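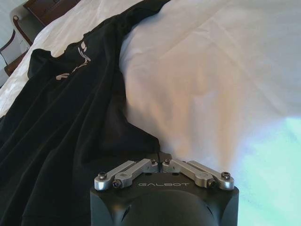
Venach wrist camera kit: a review after one long build
Ileana Ciobanu
23 May 2025

I bought the Venach kit in November to finish a project I had been putting off, a home set-up that picks clothes up off a bed so that I can work on the folding part later. The arm and gripper were already working. What I lacked was a decent view from the wrist, and my first attempt, a webcam on a bent bracket, shook so much that I gave up on it.

The kit costs £200 from Drolard. For that you get a small colour camera, an aluminium bracket with slots, a bag of screws, a flat cable and a licence for the Sostanus viewer. There is no power supply in the box, and the camera takes its power down the cable. The instructions are one folded sheet, fine for the bracket and close to useless for the software.

Fitting

The bracket took me an evening. The slots are long enough to suit most wrists, but you should decide on the angle before you tighten anything, as the washers bite into the metal and leave marks. I wanted the fingertips in the lower part of the view and the bed beyond them. My first try had the housing filling nearly half the view, so I tilted the camera up a little and moved it back as far as the slot allowed.

The cable is the weak point. It is two metres long, enough to reach along the arm but with very little slack at the elbow, and the plug has no lock. It came out on me more than once during testing. I put a cable tie 20 cm from the camera end and another at the elbow, and it has stayed in since. A Grecu extension also works if your computer is further away, although that's one more plug to come loose. 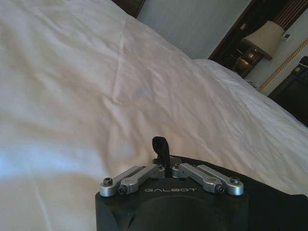 White balance is what I had read most complaints about, so I spent some time on it. The automatic setting is quick but it doesn't cope well with a bed near mixed light. With a plain white duvet across most of the view, it gave me a slightly bluish tint on the left and something closer to beige in the middle, both on the same bedding. That may not matter to you. It mattered to me, as my first go at finding clothes went by colour, and pale socks on a white cover were hard enough already. Fixing the balance by hand in Sostanus stopped the colours wandering from minute to minute, though it can't do much about two sorts of light falling on one sheet. In the end I switched to looking for edges and shadows instead.

The near view is better than I expected. At the angle I settled on, the screws at the outer ends of the links are easy to make out, and so is the lettering on the housing. That makes it simple to check whether the camera has slipped. I keep one saved view with the fingers closed and compare it with the live one before I start. If the lettering has moved, the bracket has moved.

Working with cloth

Cloth is harder than boxes or cups. The bit you want to grip is a fold a centimetre or so high, and from the wrist a fold and a crease in the sheet can look the same. I start with dark things on white bedding, where the camera does well, and I pinch from directly above the highest ridge.
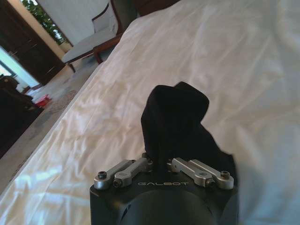
Black cloth pinched between the links, with the white sheet behind.

Once something is held up, it blocks a good part of the middle of the view. Any wrist camera will have this trouble, and the kit can't be blamed for it, but you'll want a second camera somewhere in the room if you plan to do anything more than lift and move. I use an old webcam on a shelf. Sostanus will show two views next to each other, although the second one lags a little behind the first and I haven't found the setting that cures it.

Very dark cloth is the other problem. Black against black housing loses its edge completely if exposure is set for the sheet, and if you set it for the cloth, the sheet goes to plain white with no wrinkles left to steer by. I have two exposure settings saved and swap between them by hand. A button for this in the viewer would be welcome.

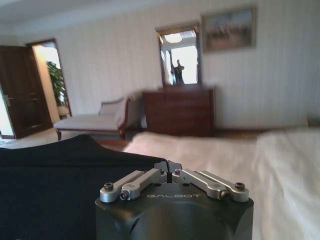 Focus is fixed, and it is set for close work. Things on the far side of a room come out soft. I can live with that, as the arm has no business over there, but if you are hoping to use this camera for finding your way round a house as well, buy something else.

After six months the bracket is still straight, the lens has one small scratch (my fault, a zip) and the camera has not failed. I would pay £200 for it again, with a bit less pleasure than the first time. If Venach change one thing, I hope it's the plug.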